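Onero Cell Upkeep: Progress Report for February
Prepared for the Haslam Fund by Shu-fen Yuen, Mollumow Workshop

1. Work completed
The two-arm sorting cell was in service for 118 hours during the period and stopped for 4. Most of the lost time was due to worn finger pads on the right gripper, which have been replaced. Both grippers were then realigned, and the opening width of each was reset.

2. Tray positions
The blue and red trays have been given new taught positions. The previous points dated from before the felt covering was fitted to the table and were almost 2 mm too low.

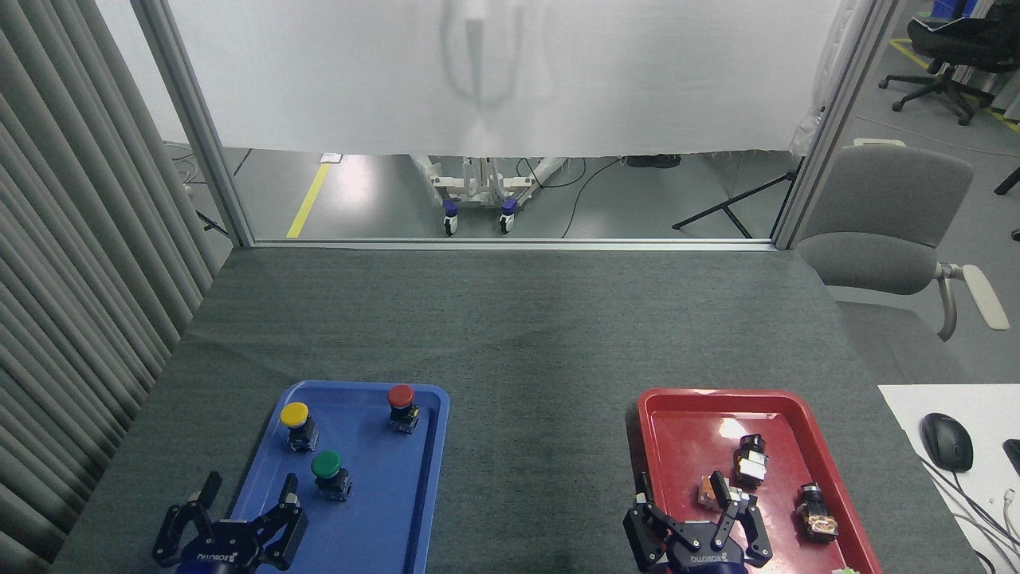

Figure 1. Capped push-button switches in the blue tray; right gripper holding an uncapped switch body over the red tray.

Grip force on the right side remains under review. The current setting is 57 per cent, and Clorkon has been asked to advise whether it may be lowered for the uncapped bodies.

3. Next period
Cable checks on both arms are due in March. One spare set of finger pads is on order. No change to the agreed budget is requested.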